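Friday's power cut, and what it did to Pladalham

Well, that was a week! If you live anywhere east of the river you already know most of this, because you were sitting in the dark with me. For the rest of you, I'll try to get it down in order.

The lights went at ten to six on Friday evening, right as I was draining a pot of pasta. A delivery truck had clipped a utility pole on the hill road and brought down a line, and about 3000 homes and businesses lost power at once. The driver walked away with a cut on his hand. The pole did not do so well, and neither did the hedge behind it (if it's your hedge, I'm told the trucking firm has your number).

I walked down to Main Street to see what was what. The traffic signals were out, so an off-duty police officer had put on a yellow vest and was waving cars through the big intersection with a flashlight. She kept that up until nearly nine. Tatlı had its bakery cases full and no way to ring anybody up, so they were writing names in a notebook and handing out pastries on trust. I owe them for two, and yes, I've been back to pay.

The scarier part was up at the Pudedari apartments. The elevator stopped between floors with 4 people inside, one of them a little boy who had been promised a movie. Firefighters had the door open in under an hour and everybody came out fine, though I hear the boy wanted to go back in and see how it worked. The crew then climbed the stairs and knocked on all 164 doors to check on folks who use oxygen or have trouble getting around. Two residents were driven to the hospital as a precaution and were home by Saturday lunch.

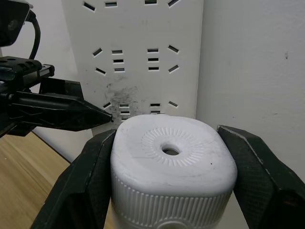

White power strip against a wall, with a white plastic container in front.

Power came back in patches. My street got it at 11:20 that night, and there was cheering from porches, I swear, like somebody had scored. The blocks by the old Claltix warehouse had to wait until four in the morning while the crew set a new pole.

A few people have written to ask whether the town will pay for spoiled food. The town clerk's office told me no, but you can file a claim with the trucking company's insurer, and they'd like photos and receipts if you have them. Forms are at the front desk in town hall. Get yours in before the end of June.

The police are still looking into why the truck left the road and would love to hear from anyone who was driving down the hill between 5:30 and 6. Dashcam video is especially welcome. Call the non-emergency line or just stop in at the station.

Oh, and whoever left a green umbrella and one glove at Tatlı that night, they're behind the counter!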